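The Open Day

The Gutari Institute of Household Automation opened its doors to visitors on one Sunday each October. Guests were asked to sign the register, to leave wet coats in the hall, and to address all questions to the guide assigned to them. Lai-ching Lui signed on line 1431 and was assigned to Mr. Quintana.

Hugo Quintana had guided visitors through the Institute for 20 years. He wore the gray jacket issued to staff and carried a folder he did not open.

"The Institute welcomes you," he said. "The tour will proceed by way of the library, the lower corridor and the demonstration room. Refreshments are served at the end."

Miss Lui replied that she had not come for the refreshments. She had come on behalf of her aunt, Purificación Bermúdez, who lived alone in Pilthorpe and could no longer close her right hand. Her aunt had written to the Institute twice and had received the same letter both times.

"All letters are answered," said Mr. Quintana.

"They were answered very politely."

They passed through the library, where the annual reports stood in green bindings, and went down to the lower corridor. A party from the Cantero school was coming the other way, and the guide stood against the wall until the last child had gone by. He then resumed his remarks at the sentence where he had left them.

The demonstration room held two rows of chairs and a large screen. Hrefna Dalsgaard, the head of simulation, was already at the desk. She explained that every task was first rehearsed in a simulated room, and that an arm might make 3000 attempts there before the Institute permitted it a single attempt in a real one. Visitors were invited to propose an object from those available, and the arm would be instructed accordingly.

A man in the front row asked who chose the objects.

"The staff submit them," said Dr. Dalsgaard. "The selection is reviewed each spring."

"And who submitted the DJ controller?"

Dr. Dalsgaard consulted her notes and stated that the record gave only a department.

Miss Lui raised her hand. She asked for the remote control. Her aunt dropped hers most evenings, she said, and then had to watch whatever was on until the neighbor came in the morning.

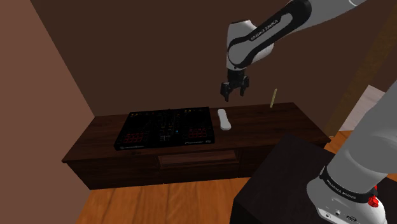

The request was entered at the desk. Mr. Quintana, who as a rule remained by the door during demonstrations, took the chair next to Miss Lui and placed the folder on his knees.

"What does she watch?" he asked, in a lower voice than the one he used for the tour.

"Church services, mostly. Last week it was six hours of bowling."

He considered this with the attention he gave to all statements made by visitors. Dr. Dalsgaard announced that the instruction had been accepted and asked that conversation be kept to a minimum.

When the session closed, the guests were directed upstairs to the Grillmont Room for coffee. Miss Lui remained seated. Mr. Quintana opened the folder, which contained blank application forms of the kind that was not sent by mail, and he uncapped his pen.

"Name of the household," he said.

"Bermúdez," said Miss Lui, and she spelled it for him, with the accent.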